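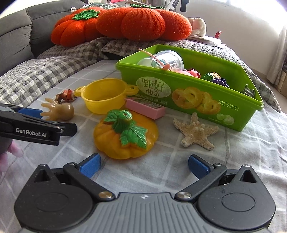

Apr 13, 2022

Okay, so the spelling groups are gone. I finally did it! I've been threatening to since before the winter break and this morning I peeled the little coloured tabs off the wall and put them in the recycling and then stood there feeling like I'd taken down the Christmas tree too early.

Background for future me, who will read this in August and have forgotten everything: we've been on Gandine since September, which means four groups, a list per group, a test at the end of each list, and a binder the thickness of a loaf of bread. The kids who get 10 out of 10 were getting 10 out of 10 before they ever saw the list. The kids who don't will spell "because" perfectly on the test and then write "becuz" in their journals an hour later, and I can't even be cross, I still say it in my head to spell Wednesday. (There. That's the only time I'm writing that word tonight, I had to cross it out twice.)

So what I'm trying instead is pulling the words out of their own writing. Everybody has a narrow notebook. When I conference with them we pick words they nearly had, they write those in the front, and they practise with a partner while I'm at the kidney table. That's it. It's messy and I have no binder. Tavion Szabo asked me if it still counted as spelling if there wasn't a sheet, and I said yes with far more confidence than I felt.

Svetozár came by at recess to see how it was going. He's been very decent about it. His one condition is that I keep some kind of record that lines up with the reporting categories, fair enough, so tonight I ruled up a page per kid with the date down the side. He also wanted to know whether I'd be giving the Gandine binders back to the book room or "holding them hostage", and I said hostage, for now. I might need the vowel chart. 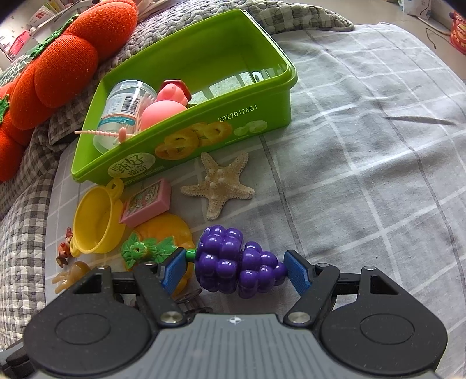 Purple grapes beside the green box

Writing was a mixed bag. We're on week two of the memoir unit and I made my usual mistake of reading them a mentor text with a dog that dies in it, so now half the class is writing about a dead pet, including several children who have never had a pet. Darnell Strickland's hamster story is beautiful, though. He has this line about the wheel being quiet. I asked him where he got it and he shrugged and said it was just quiet. His brother Tavion (the other Tavion, I've started calling them by surname and they love it, they salute) wrote seven pages about a hockey tournament in which, as far as I can tell, no hockey is played. There's a very thorough section on the hotel waffle machine. I'm going to help him find the story in there and I have a feeling the story is the waffle machine.

I need to remember to photocopy the Strickland boys' drafts before they go home. Last time one went through the wash.
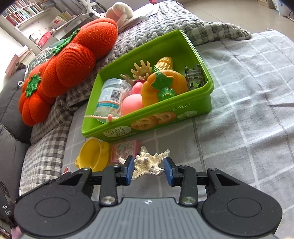 Adjectives, then, since that's what I was supposed to be planning tonight before I started on the hamster. I am so tired of "nice". I am tired of "awesome" as well, and of the poster with the hundred other words for awesome that makes them all write "magnificent" in front of sandwiches. What I want is for them to look at the thing first and hunt for the word second. Say it's a toy starfish on a bed. "Nice starfish" gives you nothing. "Pale starfish" is a start. "Pale, knobby starfish with its arms flung out" and now I can see it, and I'd know it from any other starfish in the bin, and the yellow pot tipped over behind it is suddenly worth a few words of its own! I'll do it as a partner game: one describes, the other one draws without peeking, and you aren't allowed to say what the thing is. I tried a version with my grade fours in my first year and it got extremely loud, so maybe after lunch, with the door shut.

Also want to fit in a bit on when to take adjectives out. Three in a row before a noun is where they all go the minute you praise one. Could do a crossing-out round at the end, with the good markers. Must find the good markers.

The library, ugh. Titel was down again so nobody could sign anything out properly, and I ended up writing book titles on the back of an attendance slip. I counted on finding the second copy of the Pettigrew mystery for the read-aloud and of course it's out to somebody in the other portable. We're on chapter four and the one copy I have is missing its cover and smells like oranges. They're completely hooked, by the way. I stopped right before the cellar door and there was real outrage.

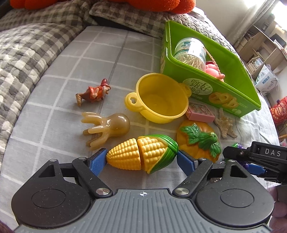 Maksym Kravchuk

Back again, it's later, had supper (perogies, frozen, no regrets) and put the kettle on. I told myself I'd go through the reading responses and I've done a respectable number of them. The prompt was too big. "What is the author trying to tell us about friendship?" and I got back a great pile of "that friends are good". My fault entirely. Next time I'll ask about one moment, why did she hide the letter, something they can put a finger on in the text. The three or four who went off topic and argued about whether the uncle is lying wrote far more and far better than the ones who did what I asked, so there's my prompt sitting right there.

An email came about the Trultura writing contest, 300 words maximum, any topic, grades three to six. I want to put Darnell's hamster in for it if he's willing. I'll ask him quietly, he doesn't like being made a fuss of in front of people. It would need a trim. Right now there's a whole paragraph about the price of bedding at the pet store, which I'd miss, but it could go. The waffle machine is well over the limit and would have to be entered as a trilogy.

For tomorrow:
Notebooks out before the bell, partners on the board.
Ask about the markers at the office.
Photocopy drafts!!
Chapter four, page 59, the cellar door.
Phone Mrs. Szabo back about the reading glasses.
Bring in something lumpy for the drawing game, a potato will do if I can't find anything better.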